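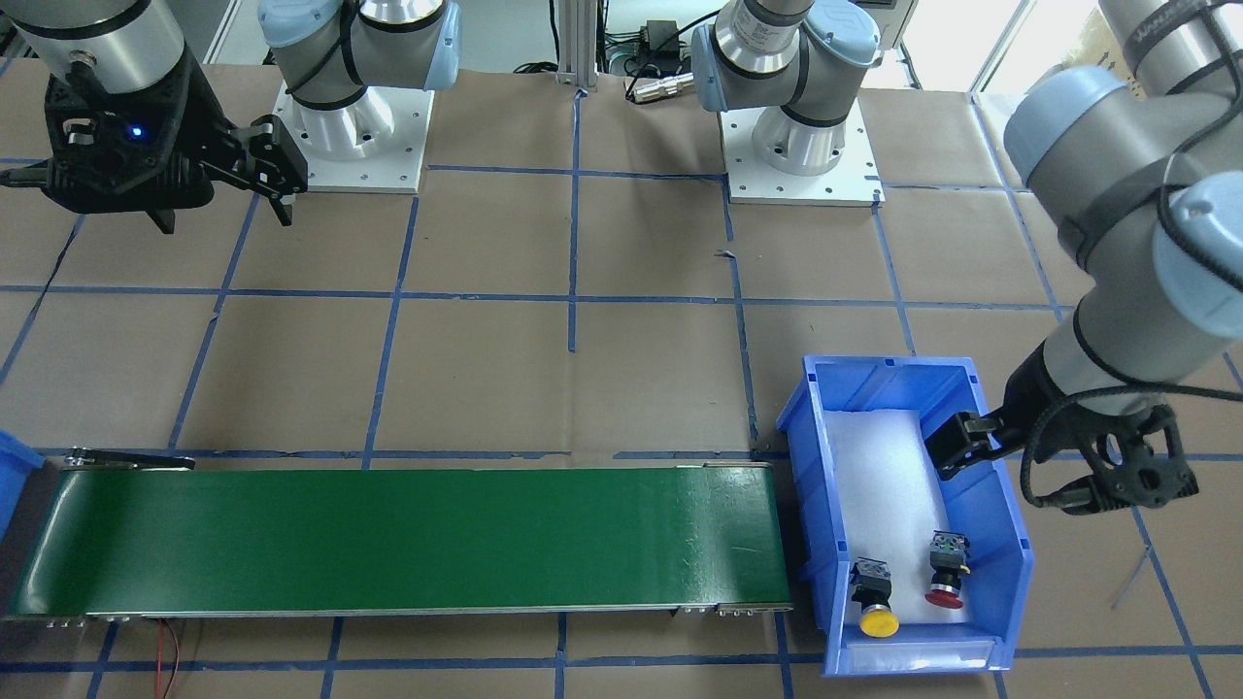 Blue tape on brown paper, with the green belt and the bin alongside.

SQUARES

A short story from the Borkness Reader, May issue

My sister said the tape would change how I worked. She'd read it in the Tsikata method, all 614 pages, which she had bought at full price and kept in the ute with the servo receipts. A table with lines on it makes a tidy mind, she said. I told her I'd seen the lines on a netball court and what went on inside them.

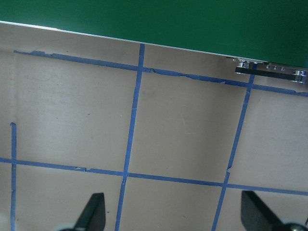

Fiction / by our Bolbridge contributor / 6 min read

She did the taping herself, on her knees on a milk crate, tearing it with her teeth. You could tell. The edges wobbled, and here and there a bit had lifted and crinkled. I pointed this out. She said the method allowed for it. I asked what page.

"You put one thing in each square," she said. "When the square's full, you stop."

"And where does the next thing go?"

"In the bin."

So we had a blue bin with foam in it, in case the next thing was precious. I thought that gave the game away. If you trusted the squares, you wouldn't pad the bin.

We were meant to be sorting what Mum had left in the flat at Prararau. Egg cups, mostly, and a biscuit tin of keys that fitted no door either of us had lived behind. My sister put an egg cup in a square. She looked at it for a while. Then she put the tin in another and moved it a bit to the left.

"See?" she said.

I saw an egg cup. It was almost four o'clock and we'd dealt with two objects.

The book claimed a family could clear 65 items in an afternoon. I wanted to meet this family. I wanted to know if they'd liked each other beforehand, and who had made them tea.

She went to the sink to rinse the mugs. I picked at the torn flap on one of the strips, just to see how well it was holding, and the brown paper came up with it in a little furry tongue. I pressed it flat with my thumb and put the biggest key over the spot.

"You've started," she said, coming back.

"I'm only looking."

She dried her hands on her jeans and got another egg cup out of the newspaper. There were four left in the box, and she asked me which square.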